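Workshop Tips: Building a Pair of Hand-Held Grippers at Home

Filed under: Bench projects, Small mechanisms

I've wanted to write this one up since December, and now that the second gripper is finished I have no excuse left. What follows is everything I'd tell a friend who wanted to build a two-finger hand-held gripper on a kitchen table or in a shared shop like ours at Arier. Some of it I worked out myself, a lot of it came from Rasha Twal and Ching-wen Lo, who both got there before me and were very patient about it!

Start with the fingers

Everyone wants to start with the body, me included. Cut the fingers first. The body can be any shape you like, but the fingers have to meet squarely, and if you've already committed to a plate layout you'll spend your evenings shimming. Mine went together from scrap flat bar, clamped back to back in the vise and filed as one piece, so whatever mistakes I made, I made twice in the same place. That's good! Two matching fingers with a small error will close better than one perfect finger and one nearly perfect one.

Drill the pad holes while the pair is still clamped. Use a center punch, start with a small bit, go up in steps. Put tape over the face if you care about scratches (I don't, but Rasha does, and hers look wonderful).

Plates and screws

Make a cardboard version of every plate. Cereal boxes are fine. Brass paper fasteners through the cardboard will give you a moving model in half an hour, and you'll find out right away whether your knuckles hit the trigger. Mine did. Twice.

For the real plates:

Lay all the screw heads on the same side if you can. You'll have the thing apart constantly.

Go up one washer size from what looks right.

Snug every screw, work the jaws a dozen times, then tighten. If it binds after tightening, back off the last screw you touched and check that plate for a bow.

Thread locker goes on at the very end, and only the kind you can undo with hand tools.

My parts count came to 18 screws per gripper, and I now keep them in an egg carton with the order written on the lid. Dima Moussa laughed at the egg carton and then went home and made one.

Rails

If your jaws slide and don't pivot, the rails decide whether you love this tool or put it in a drawer. Buy them straight; don't try to straighten them. Roll each one across a sheet of glass and listen. A straight rail makes one even sound the whole way across, and a bent one ticks.

Light oil, wiped nearly dry. Too much and it picks up every bit of lint in the house, which I can confirm as a person who works on a fleece blanket.

The whole tool came out at 410 grams on my kitchen scale before pads. That's light enough for a long session, though your wrist will still let you know. If yours is nose-heavy, move weight back toward the hand before you shave anything off the fingers.

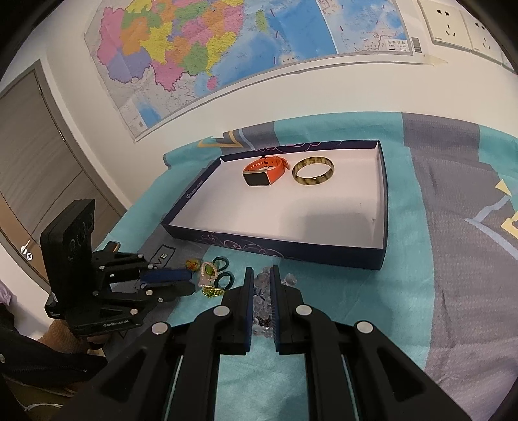

Pads are where a gripper gets good, and I could talk about them all day. Bare metal fingers are fine on a block of wood and hopeless on anything round, smooth or tiny, so line the inner face of each jaw and give the lining some texture. Ridges are my favorite. The dark blue ridged pads on the jaws are just the style I mean, and clear crystal beads like the ones lying between the tips are the meanest practice piece I know, because they're slick and small and they'll shoot across the room if you squeeze off center. Run the ridges across the direction the object wants to slip. Stick the pads down with double-sided tape for the first week, while you're still changing your mind, and switch to contact cement once you've settled.

What to practice on

Skip the foam cubes and raid the jewelry box (the costume one, please). I like a mix of shapes, and I work through them from easy to maddening:

A watch with a soft strap. The body gives you a solid edge to hold, and the strap flops about and teaches you to lift slowly.

A bangle. Take it by the rim with one jaw inside the ring. Grab it across the flat and it'll spin on you.

Thick rings. Same idea, smaller target.

Pendants with a bit of chain. Lift the pendant, let the chain trail, and set the chain down first.

Loose beads, last of all. Expect to lose a few under the fridge.

A shallow box makes a great target. The low walls mean you can come in at an angle, and you'll find out quickly if your jaws are too wide at the knuckle to get near a corner. A lid from a gift box works well too.

And do put a blanket down! Siham Nasrallah taught me this after watching me chase beads over a bare tabletop. Soft fleece stops things rolling and lets the tips sink in slightly, so you can get under a flat pendant without scraping. The trade is that very small pieces nestle into the pile, so smooth it out with your hand between rounds.

Using two at once

Two grippers are more than twice the fun and quite a bit more than twice the work. Build the second from the same templates, on the same clamped setup, before you forget what you did. Then practice one hand holding still while the other moves. It sounds easy and it took me 30 tries to pass a ring from one side to the other without dropping it. Sunita Tiwari got it on her second go and has been very gracious.

Keep your elbows on the table at first. When your hands stop shaking, lift them.

Odds and ends

Wipe the pads with a damp cloth and let them air dry. Household cleaner leaves a film and your beads will start skating.

If one jaw closes ahead of the other, look for grit on the rail before you touch any adjustment.

Mark the left and right grippers somewhere you can see while holding them. A dab of nail polish does it.

Store them with the jaws slightly open so the ridges don't take a set.

Next up for me is a softer trigger spring. Ching-wen swears by the ones out of old ballpoint pens, two side by side, and I have a mug full of dead pens waiting on the bench.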